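Drirkville mail route change moves pickup to the afternoon

Residents on the north side of Drirkville will have their parcels and letters collected later in the day starting in June, when the regional carrier Kröger combines two of its routes into one.

The change affects 382 addresses between the old grain store and the Prendum road. Pickup, now done at 9:30 in the morning, will move to 3 p.m. Delivery times stay as they are for most streets, though homes past the second bridge may see their mail up to 30 minutes later than they are used to.

Kröger announced the new schedule in a letter sent to households last month. The company said the two routes overlap for much of their length and that one driver can cover both with a larger van.

"We looked at where the vans were going and found them passing each other on the same roads," said Joscha Schwerdtfeger, who plans routes for the carrier. "The morning van was often leaving town half empty."

Not everyone is pleased. Ingeborg Eichhorn sells seeds and dried herbs by mail from her house on Mill Lane and sends out 20 orders on a normal day. She said the morning pickup let her parcels reach the Tistov sorting hall in time for the noon truck. Under the new schedule they will go out on the evening truck, and customers farther away will wait an extra day.

"I pack at night so that everything is ready by nine," she said. "Now it will sit in the hallway until three. I can live with it, but I have to change what it says on my website."

Wiroj Siriwan, who runs the copy shop next to the pharmacy, said the later time suits him better. His customers tend to come in over lunch, and until now anything they dropped off stayed in the shop overnight.

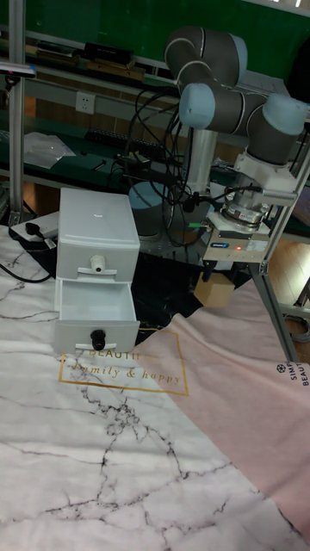
Prices for sending parcels will not change with the new route, but the size classes will. Kröger is dropping its old "packet" class and will sort everything that is not a letter into small, medium and large. The limit for a small parcel will be 600 grams, and the carrier asks that small items be sent in a closed carton – a little tan cardboard box like the one under the gripper is the sort of thing it means – with the label on the largest side. Padded envelopes will still be accepted until the end of the summer.

The yellow drop box outside the town hall will stay in place, with a new time card on the front. A second box on the Prendum road, closed last winter after it was hit by a snowplow, will be put back before the change takes effect.

Town clerk Sabine Grube said her office had received several calls about the schedule, most of them from people who wanted to know if the Saturday pickup would be kept. It will, at the same time as before.

Questions about single addresses can be taken to the Kröger counter in the Drirkville hardware store, which is open until 5 p.m. Printed copies of the new schedule are available there and at the town hall.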